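# Ordenar la mesa del comedor, ahora que pasamos más horas en ella

11 de abril de 2020

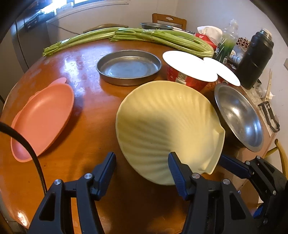
*Un plato en forma de concha sobre una mesa redonda de madera.*

En el número de noviembre hablamos de armarios y de ropa de invierno. Esta vez toca la mesa. Varios lectores han escrito en las últimas semanas con la misma consulta: el comedor es ahora oficina por la mañana, aula hasta la hora de comer y sitio para cenar por la noche, y la mesa acaba con todo encima a la vez. Margit Engebretsen, que lleva la sección de casa de este boletín, ha reunido las respuestas en un solo texto.

Lo primero es decidir qué vive en la mesa y qué solo pasa por ella. En la mayoría de las casas lo que vive ahí puede reducirse a un objeto: un frutero, un jarrón o un plato para las llaves. El ordenador, los cuadernos y los cargadores están de paso. Si cada cosa de paso tiene una caja o una bandeja propia, recoger antes de comer lleva poco tiempo y se puede encargar a los niños.

Las bandejas funcionan mejor que las cajas para el trabajo de oficina. Se levantan con todo encima y se dejan en una estantería tal como están, con los papeles en su orden. Para el material escolar es preferible la caja con tapa. Una bandeja llena de lápices y tijeras se vuelca en el primer viaje al pasillo.

## La superficie

Muchas consultas eran sobre marcas en la madera. Conviene distinguir dos casos:

- **Madera barnizada.** Se limpia con un paño apenas húmedo y se seca enseguida, siguiendo la veta. Los cercos blancos de las tazas suelen estar en la capa de barniz y a veces se van solos en unos días. No hace falta lijar nada.
- **Madera aceitada.** Absorbe más y se mancha antes, pero se repara por zonas. Una mano fina de aceite, una noche de espera y un repaso con un trapo seco.

Los ordenadores portátiles calientan el tablero durante horas en el mismo punto. Un salvamanteles de corcho debajo es suficiente, siempre que no tape las rejillas de ventilación. Los manteles de plástico protegen de la tinta, pero no conviene dejarlos puestos toda la semana, y menos sobre un barniz reciente – pueden quedarse pegados.

## Medidas

Para trabajar sentado hacen falta 600 milímetros de ancho por persona. Con 550 se puede escribir a mano, aunque los codos se tocan. En una mesa redonda el reparto es más difícil, porque el espacio se estrecha hacia el centro y las pantallas quedan muy juntas. Lo práctico es sentar a dos personas enfrentadas y dejar libres los lados. El que tenga videollamadas se coloca de espaldas a la pared.

La silla importa más que la mesa. Las de comedor están pensadas para una comida, no para una jornada. Un cojín firme ayuda, y levantarse 5 minutos de cada 30 ayuda más. Si los pies no apoyan bien en el suelo, sirve una caja baja o un par de guías telefónicas viejas.

## La hora de recoger

En casa de Margit se recoge 20 minutos antes de cada comida, con una alarma. Ella reconoce que al principio hubo protestas, sobre todo de los que estaban en mitad de una llamada. Ahora el que está hablando se lleva el portátil al dormitorio y los demás despejan. Por la noche la mesa se queda vacía salvo el frutero, y el material de la mañana siguiente espera en una silla.

## Avisos

La tienda Skollby, en el barrio de Westdale, sigue cerrada al público, pero atiende pedidos de cera, aceite y fieltros por teléfono y los deja en el portal. El taller de restauración Marino no recoge muebles por ahora. Las piezas que ya estaban allí se entregarán cuando se pueda abrir, por orden de llegada.

La charla sobre barnices prevista en la sala Drorau queda aplazada sin fecha. Las inscripciones siguen siendo válidas y no hay que hacer ningún trámite. Quien prefiera que se le devuelva el importe puede pedirlo respondiendo a este boletín.

El próximo número estará dedicado a las plantas de interior. Las preguntas sobre riego y trasplantes se pueden enviar desde hoy.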